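Spent most of Monday on the pair of grippers at station 2, so a short thread on how we look after them. Mostly for the Hullstead people, who get theirs in June and keep asking.

Start of shift: wipe the marker cubes with a dry cloth. No spray. Yara Nassar used glass cleaner on one at Furnival and the print came up at the corners. We had to reprint and recalibrate, and that took the rest of the day. 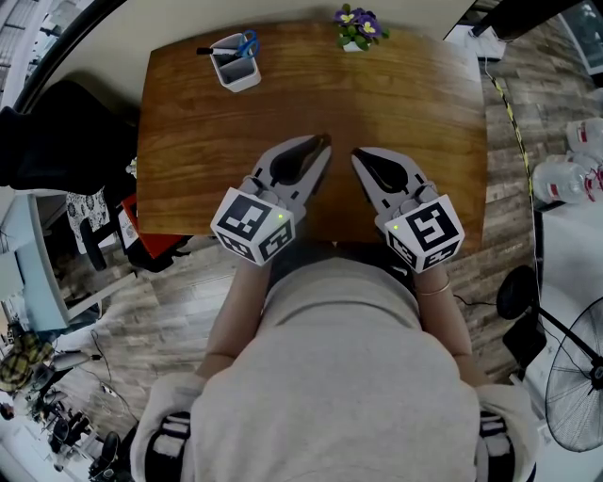
Finger pads are the part that wears out. We swap ours every 600 closes, or sooner if the rubber gets shiny. Always change both sides together – a new pad against an old one pulls the grip off center. After a swap I bring the two grippers in over the middle of the table until the fingertips nearly meet and look at whether they line up. I also wait for the green light on each cube before I log anything.

Log goes in Fluder, one line per swap. Date, station, pad batch, initials. If you skip the batch number Marianna Pietrzak will come and find you.

Screws next. The two that hold the jaw carriage work loose. Snug them by hand with the short driver and stop when it stops. I stripped one in the spring and the replacement carriage took three weeks to come from Gralinwood.

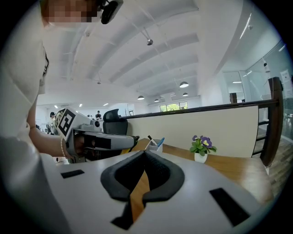
Then the open and close test. 60 slow cycles per side, listening for a click. A click usually means grit in the rail. Blow it out, run it again, and only take the cover off if it still clicks.

Close count on the left one was 363 when I signed off, so no new pads this week. Right one is due a rail cleaning – I'll post that when I get to it.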